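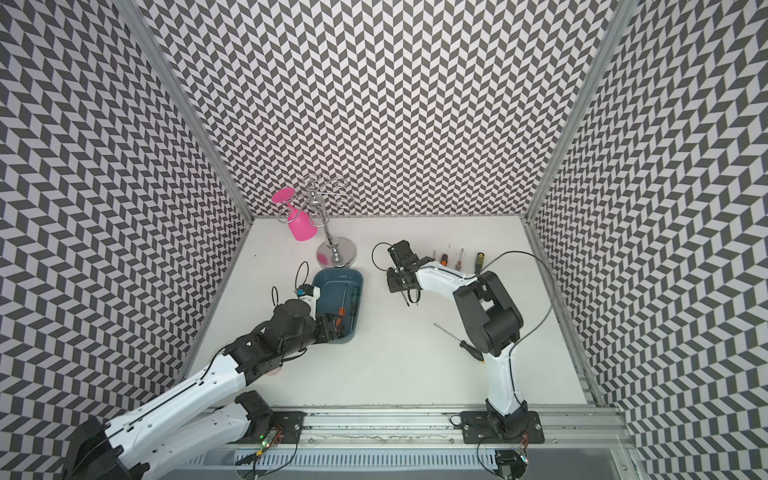 A organização de ferramentas manuais numa bancada pequena resolve-se, na maior parte dos casos, com recipientes abertos e de pouca altura. O tabuleiro de plástico é o mais barato e o menos estudado. Um modelo de cantos arredondados e rebordo elevado, como o azul-petróleo onde estão as duas chaves de fendas, impede que os cabos rolem para o tampo e deixa as hastes acessíveis de cima. A cor do cabo também conta: o laranja lê-se de imediato contra o fundo escuro, ao passo que o verde muito escuro, quase preto, se confunde com ele.

A Zukuvau, que fornece mobiliário técnico a oficinas de reparação, recomenda fundo claro para cabos escuros e fundo escuro para os restantes. Maeve Ó Néill, responsável pelo catálogo, prefere não misturar. «Um tabuleiro por família de ferramenta. Se for preciso procurar, há peças a mais lá dentro.»

## Superfícies brancas

O tampo branco reflecte a luz e denuncia parafusos caídos. Em contrapartida, marca com solventes e exige limpeza diária. A linha Hedstead, ensaiada pela casa com 2000 ciclos de abrasão, perdeu brilho a partir dos 1000, sem alteração de cor — resultado aceitável para montagem ligeira, insuficiente para serralharia.

## O que fica atrás

A zona posterior da bancada tende a acumular objectos altos. Um suporte cromado para copos de pé, com base redonda espelhada e hastes de arame terminadas em argolas, ocupa pouca área mas sobe bastante e estorva o braço de quem trabalha. Convém afastar estas peças 20 cm do rebordo do tabuleiro ou passá-las para uma prateleira lateral. A Makris vende uma, de encaixe em perfil de alumínio; a da Flamness aparafusa-se à parede e aceita mais carga.

Os cromados limpam-se com pano de microfibra e água morna. Abrasivos, nunca.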